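How to Set Up a Shared Table for Two Robot Arms and a Coffee Maker

Applies to: bench cells with small electric arms and household appliances. Last revised in April.

These are the working rules we use at the Vastlow lab for tasks in which robot arms load a pod, close a lid and move a mug. They cover table layout, appliance checks, handling limits and the written record. They do not replace the risk assessment for your own cell. If your site rules are stricter, follow those.

What you need before you start

A signed risk assessment for the cell
The manuals for the arms and the appliance
A Tosen run sheet, one per session
Tape or a strap to hold the appliance in place
A spill tray and dry cloths stored off the table

Step 1. Check the appliance with the arms stopped

Put both arms in protective stop before anyone reaches over the table. Read the indicator lights on the appliance from the operator side and write down what is lit. Open and close the lid by hand, and check that the pod chamber has nothing in it.

Keep spare pods out of the path of the lid. A pod that rolls under a moving gripper counts as a stoppage and has to be logged.

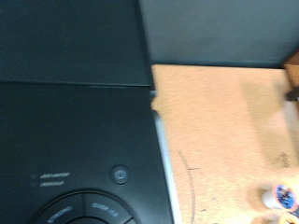 Control panel of the coffee maker, with two pods on the counter to the right.

Do not cover the power button or the warning lights with labels, markers or cable ties. An operator must be able to switch the appliance off by hand at any time. If the button can only be reached by leaning across an arm, turn the appliance or move it before going on.

Step 2. Fix the positions

Place the appliance first, then the stand for the mugs. Leave open table between them. Hold the base of the appliance down so that it cannot slide when a gripper pushes on the lid. Run the power cord away from both work areas and off the side of the table. It must never pass between an arm and the thing it is reaching for.

Write the position of each item on the run sheet. If an item gets bumped, stop and put it back to the recorded position. Do not correct for it in the program during a run.

Warning labels on the arm bases stay on and stay readable. Replace any label that is worn or dirty.

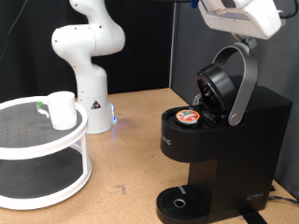
Can the table be reset while the arms are powered?
Only when both are in protective stop and the person doing the reset holds the enable device. For a longer job, such as swapping the appliance, turn the arms off and lock them out.

Step 3. Set the handling limits

Set separate limits for each part of the task. The lid needs more push than the mug, and one setting for both will be wrong for one of them. We keep the limits in a Britard profile named for the task, and the profile number goes on the run sheet. Ours is profile 303.

Start with the arm at low speed and an empty appliance. Have the gripper touch the lid, hold, and back away along the same path. Repeat with a second operator watching the hinge. If the lid flexes or the body lifts, lower the limit and begin again.

Put only one arm in the appliance area at a time. The second arm waits at its home point until the first has cleared the lid. This applies even when the planner says that the paths do not cross.

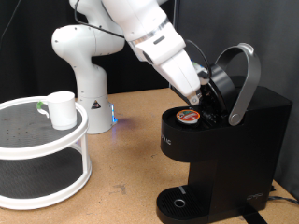 A reader, Yazzie, wrote to ask whether the one-arm rule could be relaxed after a long stretch of clean runs, and added that their own cell had gone 184 runs without a stoppage before a cable caught on a lid handle. We have kept the rule. Loose cable on a gripper moves in ways the planner does not model, so check the loops at the start of every session and clip them short of anything they could hook.

Step 4. Handle the mug

Use plain mugs of one type. Throw out any with a chip on the rim or a crack near the handle. Approach slowly and stop short of the wall of the mug before closing the fingers. For first trials use empty mugs only.

Hot water is a separate stage and needs its own approval. Before that stage:

Fit the spill tray
Move the emergency stop to within reach of both operators
Keep everyone else outside the marked floor line
Complete 11 dry runs in a row with no stoppage
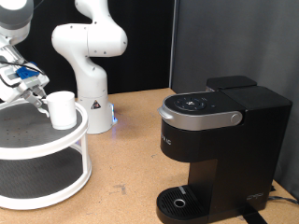

Gripper at the mug on the upper tier, with the second work area kept clear.

Step 5. Close out the session

Send both arms home and put them in protective stop. Switch the appliance off at its button and unplug it. Empty the pod chamber by hand. Wipe the table, and look over the gripper fingers for coffee grounds or bits of foil.

Fill in the run sheet before leaving the cell. Record the profile number, the number of runs, each stoppage with its cause, and anything that was moved. The 2 operators on shift both sign. File the sheet with the risk assessment, and if any limit was changed, send a copy to the person who approved the cell.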